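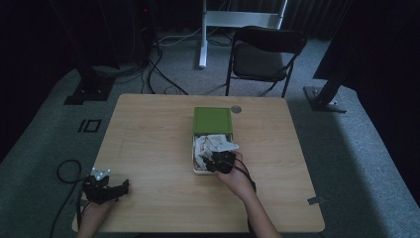
The Uma tray, green lid open, with its white tissue paper in place.

News > Company announcements > Gifts and packaging

Search releases Enter keyword Go

PRULANCE PUTS A LID ON IT
Surnstead gift packer launches the Uma, a small box with a great deal of tissue paper in it

Surnstead, 5 September 2020. Prulance, the gift packing firm, today announces the Uma, a small presentation box with a green lid, a white tray and enough crumpled tissue paper to make the person opening it wonder whether anyone remembered to put the present in.

The Uma is meant for the sort of gift that gets lost in ordinary packaging: earrings, cufflinks, a medal from the school sports day, a single key to a car the recipient has not yet been told about. It goes on sale at the Prulance counter in Surnstead and through Prendergast, the stationery chain, which will stock it in 17 of its shops.

Prulance has packed small gifts for other people's businesses for years and has strong feelings about tissue. The firm's house rule is that paper should be crumpled by hand, opened out again and then crumpled a second time, less angrily. Folded tissue looks smarter on the shelf, but small objects slide about on it and collect in one corner, where they make a noise.

"We tried 29 ways of filling this tray, including shredded paper, which our testers are still finding in their jumpers," said a spokesperson for Prulance. "We came back to plain white tissue. It took us since January to get there and we would like some credit for it."

Each Uma is supplied with the lid, the tray and two sheets of tissue, delivered flat. Customers may crumple their own. Those who would prefer not to can order the box ready filled, at a small extra charge that Prulance describes as "danger money for the paper".

The packing method is printed on a slip inside every box. The tissue goes in first and is pressed down into the tray until it sits level with the rim, or near enough. A hollow is then made in the middle for the gift, and the loose folds are brought over the top. The lid should close without being sat on. If it has to be sat on, the gift is too big and Prulance will be happy to discuss a larger box at a later date, once it has made one.

The lid comes in green only. Early customers asked for a choice of colours and were thanked for their interest.

"Prendergast customers buy a lot of wrapping paper and, going by what they tell our staff at the till, most of them hate using it," said a spokesperson for Prendergast. "A box you can just shut has obvious appeal. We have asked for more than Prulance wanted to make."

The first batch runs to 238 boxes. Prulance says a second will follow if the first one sells, and that if it does not, its relatives can expect very well presented socks.

Trade buyers can ask for a sample by writing to the Prulance sales desk in Surnstead. Samples are sent filled. Buyers are asked to check the tissue carefully before throwing it away, as the firm usually puts a peppermint in there and has had complaints from people who found out later.

ENDS

Notes to editors

Prulance packs and finishes small gifts for shops and makers. It is based in Surnstead.

The name Uma was chosen because it fitted on the lid. It has since been left off the lid.

Shares 17 Comments 2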